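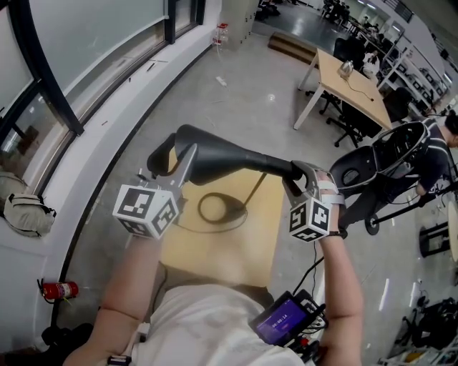 June, bench 2, after lunch

Glue trials again. Baiba wants to switch the whole shop to the Balter two-part because the rep told her it reaches full strength overnight at any temperature. I don't believe "any temperature" from anyone who sells glue, least of all in a shed that sits as cold as ours does this month.

Made up lap joints on scrap from the Flarthorpe job, all sanded the same, same clamps. Left them on the north shelf. Pulled them this morning with the spring scale. The Balter joints let go at 76 kg on average, the old stuff at 23. Sounds like a win until you look at the old stuff, which came from the tin Indrek opened last winter and never closed properly. It was half skin. So I've compared a fresh glue with a dead one and learned very little.

Magdy says the colour of the squeeze-out tells you when it's cured. Maybe. Two of the greyest ones still took a thumbnail.

Also not sold on the price. The quote is $1,589 for the case and the mixing nozzles are extra, which the rep left until the last line.

To redo:
Fresh tin of the old glue, date on the lid.
Half the joints in the office where the heater is.
Borrow Gintarė's thermometer, ours reads high.
Check the scale against a known weight first. Should have done that before anything else.

Told Baiba no order until then. She's not thrilled.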